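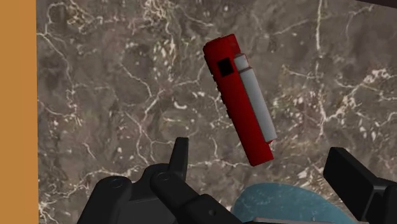 3.2 Food stores and the sharing of the catch

Storage first, then sharing, as the two can't really be pulled apart in the material. Our household survey on Brekik (39 households, both sides of the lagoon) asked what was put away before the windy months, who put it away, and who had a claim on it. Fermented breadfruit in lined pits was the most common answer by far. Dried fish second. Coconuts were hardly mentioned at all, probably becuase people didn't think of them as stored.

Pits are dug behind the cooking house, lined with leaves, weighted with stones. Older pits hold more. One family at Mutiso still tops up a pit opened by a grandparent; the paste is mixed, old with new, every season. Hilde Aerts recorded the same practice in her field notes from Imitz but there the pits belonged to the landholding group and not to a single household. We follow her terms here (house pit, group pit) with one change: a pit opened only for a chief's feast is counted as a group pit.

Fish are a different matter. A catch from the reef flat stays with the household. A catch from the deep side gets divided on the beach, canoe owner first, then crew, then the old people who no longer fish. Of the 39 households, 31 had recieved a share in the month before the survey without having anyone on a canoe. That is high compared with Imitz, where shares outside the crew were mostly kept for feasts.

Figure 3 sets a red object resembling a pocket tool near a black gripper and a rounded teal-blue object, on a stone ground.

Prayers over the first fish: three versions collected, all short, all naming the sea before the land. Two are spoken by the canoe owner. The third by his sister, standing in the water up to the knee. Wording varies, order doesn't. Full texts and translations in the appendix.

Some limits. Survey done in May, when pits are low, so amounts are likely under-reported. Kandwood, on the windward side, could not be reached by boat and is left out of the totals.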